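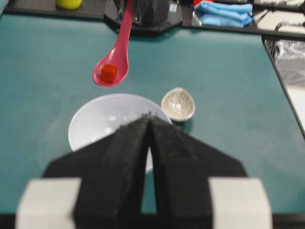 Fosonum, Manipulation Group
Equipment Planner, fixed term, 2 years

Fosonum is hiring an equipment planner to prepare the purchase and replacement plan for its tabletop manipulation stations. The stations run small-object tasks with household utensils and dishes. The current plan covers arms only. Grippers, wrist cameras, finger pads, cabling and spares have been bought piecemeal from three separate cost codes, and the next plan has to bring them under one.

The position is based at the Ferton site. The planner reports to Fotini Panagiotou.

Duties
- Maintain the asset register for all stations, including purchase date, warranty end and expected service life.
- Obtain and compare quotes for arms, end effectors and cameras. Current vendors are Zacharopoulos (fixtures, mats, table frames) and Flitow (grippers and finger pads).
- Set replacement intervals for wear parts from logged cycle counts. Finger pads are now replaced at 400 operating hours regardless of condition. This figure needs review.
- Draft the capital budget each November and the mid-year revision.
- Keep lead times current. A line item with no confirmed lead time is not accepted into the plan.

Utensil tasks account for around 70 percent of station hours and will drive most of the end effector budget. A gripper trial is scored on holding a thin plastic handle and on carrying a small object in the bowl of a spoon. Candidates should be able to read trial results and turn them into a purchase specification.

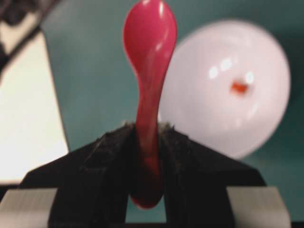

Fotini Panagiotou adds that applicants tend to ask about arms and skip the consumables. She would like cover letters to say how the applicant would budget for pads over a full year, with the assumptions stated.

Requirements
- Experience in purchasing or maintenance planning for lab or production equipment.
- Working knowledge of total cost of ownership and depreciation schedules.
- Ability to read mechanical drawings and electrical ratings.
- Spreadsheet skills. Programming is useful but not required.

To apply, send a resume and a cover letter of no more than 600 words to the Fosonum hiring desk, subject line "Equipment Planner, Ferton". Applications close Sat 29 April. Interviews are held on site and include a short costing exercise.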